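The Morning the Gripper Let Go

When I first reached Áine Mac Carthaigh by phone, she was eating toast and apologizing for it, and we had been chatting for a good ten minutes before either of us got to the fault that had brought me to her.

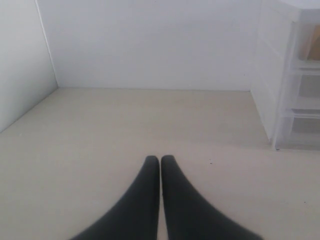
She looks after the robot arms at Plema, a small outfit that teaches them household chores, mostly opening drawers and putting things away. In January one of them dropped a full drawer, and it very nearly landed on her foot.

"I'd only leaned in to see why it was going so slowly," she told me. "It had hold of the drawer, lovely and steady, and then the fingers just opened. No warning at all! I jumped back and said something my mother wouldn't have liked."

The logs were puzzling at first. The controller, a Zevton, showed the grip command still on, and yet the force had dropped away to nothing in 12 milliseconds. Her first guess was worn finger pads, so she changed them, and two days later it happened again (with an empty drawer, thank goodness).

It was her colleague Mac an tSaoi who thought to look at the wrist cable. Every time the arm reached low and turned, the cable bent hard against a clamp, and one of the wires inside had cracked. "You could bend it in your hand and watch the reading come and go," she said. "I felt a bit silly, I'll be truthful with you. I'd read through nearly 70 pages of logs by then."

The new cable has a longer loop, and the clamp has been moved up the arm. What she cares about more, though, is the software change. A lost signal used to count as permission to relax — now the fingers stay as they are and the arm stops until a person clears it.

She has also put tape on the floor, and while the arm is powered she stays behind it, toast and all.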